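How to Plan a Parish History Exhibit

Posted February 6, 2019

Our parish in Benholm put up a small exhibit in December on the sisters and lay teachers who ran the school. It filled the side hall for two weekends. Other parishes have asked how we went about it, so the steps are written out here in the order we would do them next time.

Step 1. Pick one story

A parish that has been open for generations has too much history for one room. Choose a part of it: the school, the founding families, the music, the food pantry. We started with "the whole parish" and lost a month. Once we settled on the school, it was easy to say yes or no to each item that came in.

Write the story in two sentences and tape it to the wall where you meet.
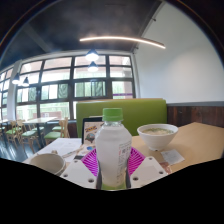 A bottle held in a gripper, and a bowl of soup on the table

Step 2. Ask for items early

Put a notice in the bulletin for four weeks in a row. Say what you want (photos, programs, report cards, prayer books, uniforms) and what you can't take. We could not take furniture. Give one drop-off time after each Mass and keep to it.

Fill out a loan form for every item while the owner is standing there. The form needs the owner's name, phone number, a short description, the condition, and the return date. Write the item number on a paper tag and tie it on with cotton string. Do not use tape or sticky labels on anything old.
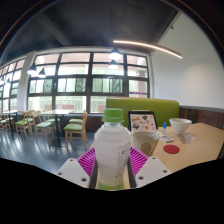
We received 400 items and returned 393 of them by the end of the month. The other seven were gifts to the parish archive, and those need a separate form signed by the giver and the pastor.

Step 3. Check the facts

Start with the sacramental registers and the old annual reports. If the sisters belonged to a religious order, write to the order's archivist with a short list of questions. Expect to wait several weeks for an answer. Ask about living sisters too, and find out whether they are willing to be named or recorded.

Where two people remember a date differently and there is no paper record, leave the date off the label.

Step 4. Scan and copy

Scan photos at a high setting and display the copies. The originals can go home the same day. Name each file with the item number first, then the year if you know it. We used the Arnard copy shop for the large prints, and they needed five working days. 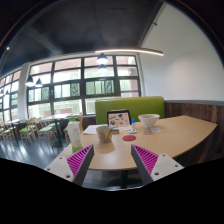 Step 5. Write the labels

Keep each label under 60 words. Use large dark type on cream card stock. Spell out terms that younger visitors may not know, such as "novitiate" or "postulant." Have two people who did not write the labels read them all aloud.

Step 6. Lay out the room

Mark the floor with painter's tape before you move any tables. Leave enough width for a wheelchair to turn. Put the oldest material near the door and let people walk forward in time. Keep paper and cloth out of direct sun.

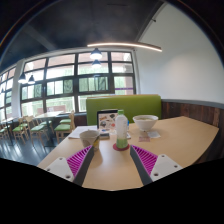 Small objects should go in a locked case. We borrowed 2 from the Lolis Library, which asked for proof of insurance first. Call the diocese about coverage before you sign for anything. Our rider covered up to $2,000 in loaned items.

Step 7. Open and close

Have two greeters at the door at all times and a notebook for memories. Several pages of ours filled up with names of former students, and we have copied them into the archive.

Take everything down the morning after the last day. Match each item to its form, and have the owner sign when it is picked up.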